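Home | Products | Consignor Services | Stores | Support | Contact

Pultura Consignment Counter System

The Pultura Consignment Counter System is supplied by Flolirton to resale and consignment stores that accept clothing, toys, furniture and household goods from individual consignors. It combines intake, tagging, sales and consignor payment in a single package, and is intended for independent stores operating from one or two locations.

Intake and tagging

Each item is entered once, at the time it is accepted. The clerk selects a consignor account, a category and a price, and the system assigns an item number and prints a tag. Tags carry the item number, the price, the size where one applies, and the date on which the first markdown takes effect. Stores may set their own markdown schedule or use the standard schedule supplied with the system. Up to 100 items may be entered in one intake session before the session must be saved.

Items declined at intake may be recorded as returned or donated, according to the instructions held on the consignor's account. A printed receipt listing accepted and declined items is available at the close of each session.

Consignor accounts

Every account holds the consignor's contact details, the agreed split and a running balance. The split may be set for the whole store, for a category, or for a single account. Statements are produced on request or at the end of the month. Checks may be printed on standard stock — the layout is adjusted once, during setup, and kept from then on.
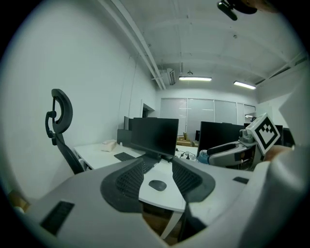 Computer mouse on a white office desk.

Items included

The standard package consists of the counter software, a tag printer, a cash drawer and 2 rolls of tags. A barcode reader is available separately. The software is installed on the store's own computer, which must have 8 GB of memory or more and a wired or wireless network connection. Keyboard, mouse and display are not included.

Stores that already own a Zirnodell tag printer may purchase the software alone. Please confirm the printer model with the sales office before placing an order, as the earliest Zirnodell units do not accept the narrow tag used for jewelry and children's shoes.

Setup and training

Setup is carried out by appointment at the store or by telephone. Existing consignor lists may be brought over from a spreadsheet, provided that each consignor appears on a separate line. Training for up to 3 staff members is included in the purchase price. Additional staff may attend the group sessions held at the Escobar office each September.

Warranty and returns

The tag printer and cash drawer are covered against defects for two years from the date of delivery. Tag rolls and other supplies are not covered. Unopened equipment may be returned within 30 days of delivery — the original packing slip must be enclosed. Software licenses may not be returned once they have been activated.

Orders and price requests should be directed to the Flolirton sales office in writing. Stores ordering for a second location should state this on the request, so that both locations can be entered under one license.

Related items

Pultura Tag Rolls, Standard and Narrow
Pultura Barcode Reader
Zirnodell Tag Printer
Consignor Agreement Forms, Pack of 100
Cash Drawer Replacement Keys

Last updated: 30th April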